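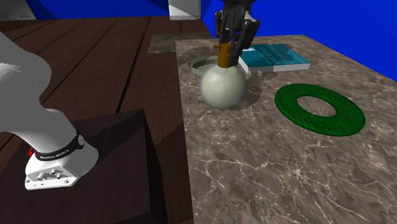
Counter automation at Morketti

Counter automation at Morketti refers to the use of robot arms for handling and setting out goods at the household goods firm Morketti, at its site in Letska. The arms took over part of the work of the display and returns section, where mixed items are picked up, checked and put back in place.

Background

Before the change, the section had 36 staff working in two shifts. Most of the work was lifting and sorting by hand. Sore wrists and shoulders were the most common complaint, and the late shift was hard to fill.

System

The arms are run by a control program called Obi, supplied by the firm Dirnent. New tasks are first tried in simulation, where a virtual arm handles modelled objects of different shapes on a modelled worktop. Round objects and thin flat ones are treated as separate classes, as they need different grips. A task moves to the real counters only after a member of staff has approved the simulated runs. The first 4 arms were installed in December.

Effects on staff

No posts were cut in the first stage, but 8 people changed jobs. They became cell operators, who load trays, clear stoppages and report failed grips. Training takes 2 weeks and is paid at the normal rate. Operators receive a higher hourly wage than handlers.

Lifting has fallen by roughly a third. Some staff have said that the new work is lonelier, with fewer people at each counter, and that the pace is now set by the machine. Breaks were moved to fixed times after operators complained of being called back to clear stoppages. Fragile goods and repairs are still handled by hand.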